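Anouk Aerts
May 30, 2026

Brick thread. I've been going through the mixed building bricks from the Bondier sale since February and a few of you asked how I sort them, so I'm writing it down.

The lot was 2,246 pieces going by the seller's note. Mixed brands, mixed sizes, a lot of pastels. I paid more than I should have for the shipping.

First step is washing. Warm water, dish soap, a mesh bag, then a towel overnight. No dishwasher. I warped a whole handful that way years ago.

Then I look at the undersides. The top of a brick tells you very little about who made it. Underneath you get the tubes and the thin walls, and those differ a lot from one maker to the next. The lime green one has a big round tube and two smaller rings.

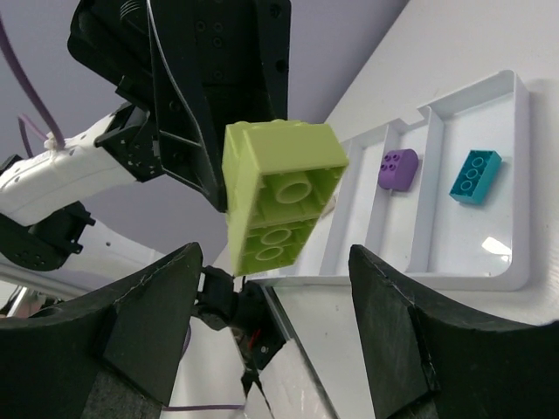
I keep the odd undersides apart until the end. Some of them clip onto the others fine and some hold for a minute and then drop off. The ones that drop off go in a bag for Mounir, who glues his builds anyway.

Sorting by color first was a mistake. A small green piece in a pile of green pieces is very hard to find. Shape first, color second. Stelios told me this in February and I didn't listen.

The surface matters more than I expected. I started on a patterned tablecloth and kept missing the small stuff. A plain white top is much better, and plain walls behind it help too. Good even light, no lamp throwing shadows from one side.
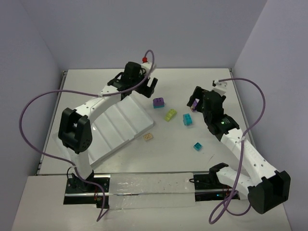
I work in batches of 200. More than that and I get sloppy and start putting plates in with the low bricks. One batch is an evening with the radio on.

Chewed bricks: I throw them out. Faded ones I keep, they're good for roofs and old walls.

Tamara asked about trays. I like a white one with ridges. Small parts don't slide all over when you bump it. Baking trays work but they're loud.

Colors that give me trouble are purple next to dark blue, and cyan next to the pale green. I check those by daylight. A cyan block and a purple piece together are easy, it's the neighbors that get mixed up.

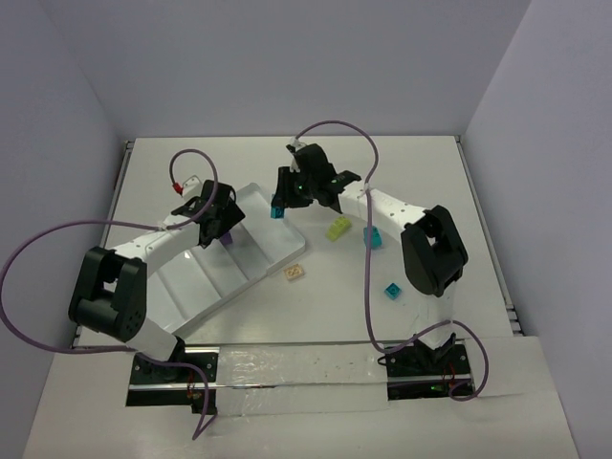

Where it stands today: 507 pieces still to go, mostly small ones. I have 20 lidded tubs from Billitz and they're nearly all full, so I'll need more before I finish.

Rafail, your window pieces are in a bag with your name on it. Come and get them whenever.

Next up is the bag of wheels and axles. If anyone has a good way to store tires so they don't go sticky, please reply with it.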